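3.2. Le gobelet jetable dans les pauses de travail

Les entretiens ont été menés dans trois établissements de la société Stisero, deux ateliers et un siège administratif, entre le début de juin et le milieu de l'été. Le dernier a eu lieu le 12 juillet 2021. Nous avons interrogé 30 salariés et recueilli 390 questionnaires remplis de façon anonyme. La présente section porte sur le matériel de la pause, tel que les salariés en parlent et tel qu'il est mis à leur disposition.
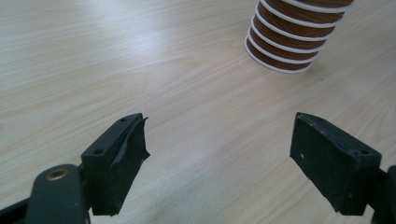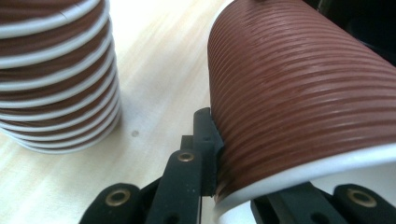 Figure 3. Gobelets empilés sur une table de bois clair ou d'aspect bois.

La pause café est souvent traitée dans la littérature comme un temps, plus rarement comme un ensemble d'objets. Landeg a proposé de distinguer les objets personnels, que le salarié apporte et remporte, et les objets communs, fournis par l'employeur ou par le groupe. Le gobelet jetable appartient à la seconde catégorie, mais de manière incomplète : il est commun tant qu'il reste dans la pile, et devient personnel dès qu'il en est retiré. Emboîtés comme à la figure 3, les gobelets ne laissent guère voir de chacun que son bord blanc et une bande de paroi brun-rouge, et rien ne permet d'attribuer l'un d'eux à quelqu'un. Plusieurs personnes interrogées relèvent cette absence de marque. Une employée de la comptabilité explique qu'elle écrit ses initiales au stylo sur le sien dès la première boisson, « sinon il est jeté avant midi ».

Le passage du commun au personnel se fait sans règle écrite. À l'atelier de Gralley, l'usage veut qu'un salarié garde le même gobelet toute la matinée. Au siège, les personnes interrogées disent en prendre un nouveau à chaque pause, et certaines en prennent deux, le second servant à isoler la main de la chaleur. Cette pratique du double gobelet est connue de l'encadrement et n'a jamais fait l'objet d'une remarque formelle. Elle est en revanche citée dans les questionnaires, à la rubrique libre, parmi les motifs d'agacement entre collègues – au même titre que le lait non remplacé et la cafetière laissée vide.

Les tasses en céramique posent d'autres difficultés. À l'atelier de Beddoe, la direction en avait acheté un lot en 2000, à l'ouverture du nouveau bâtiment. Il n'en reste presque plus. Les salariés les plus anciens attribuent cette disparition à la vaisselle, que personne n'était chargé de faire, plus qu'à la casse. Un régleur interrogé par B. Pritchard résume ainsi la situation : « La tasse sale, elle est à quelqu'un, mais on ne sait jamais à qui. Le gobelet, on le jette et il n'y a plus d'histoire. » Le jetable est donc défendu ici pour des raisons de paix sociale. L'argument de l'hygiène vient plus loin dans les réponses, y compris chez les salariés recrutés récemment, ce que nous n'attendions pas.

Le coût, enfin, est mal connu de ceux qui n'achètent pas. Aucun des salariés d'atelier n'a su indiquer le budget annuel des fournitures de pause, et les responsables de site eux-mêmes ont dû consulter leurs factures. La question du remplacement par des gobelets consignés, soulevée au siège par le groupe de travail Flekach, avait été abordée en réunion sans que ce budget soit communiqué. N. Maddocks, qui a assisté à cette réunion en tant qu'observatrice, note que la discussion a porté pour l'essentiel sur le lieu de stockage et sur la personne qui tiendrait la caisse des consignes.

Deux limites doivent être signalées. Les équipes de nuit sont peu représentées dans les entretiens, alors que leurs pauses suivent un autre rythme et se prennent souvent seul. Par ailleurs, les questionnaires ne distinguaient pas les boissons chaudes de l'eau, dont la consommation augmente en été. La section suivante traite de la place occupée par chacun autour de la table et des échanges qui s'y tiennent.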